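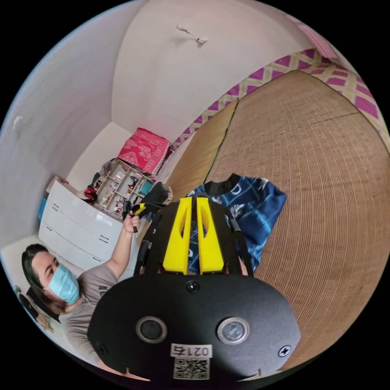

Marjorie Bramwell told me last month that she had given up on ever finding a one-level home with a real yard in Clitthorpe, and I can't blame her, because until this fall there weren't any to find! So I'm thrilled to announce that Hollano Homes is opening Cleneo Court for sale this November, right at the end of Sipos Lane.

I've been selling houses in this town for a long time (long enough to have sold a few of them twice), and I don't get this excited over every new street. We have 87 homes planned in all. The first 7 are finished and ready for you to walk through, 6 of them with two bedrooms and the corner one with three. Every home is on a single floor, with wide hallways, a walk-in shower, an attached garage and a fenced backyard you can let the dog out into.

Elsie Wragg will be running the sales office with me, and she knows the floor plans better than I do, so please ask her the hard questions. She has the full price sheet, the homeowner rules and the paint and countertop choices. Yes, you can pick your own countertops if you sign before the cabinets go in on your lot. On the finished homes, what you see is what you get, though the appliances all stay.

A few things people keep calling me about. Pets are fine. The monthly fee covers mowing and snow removal but doesn't cover your roof. The walking path to the library is paved as far as the creek, and the rest goes in next spring. And no, we aren't holding lots without a deposit, even for my cousins!

The sales office opens at 2 in the afternoon and we stay until dark. Park along Sipos Lane for now, as the driveways on the north side are still curing. Come by, bring your tape measure, and ask for me or Elsie at the front desk.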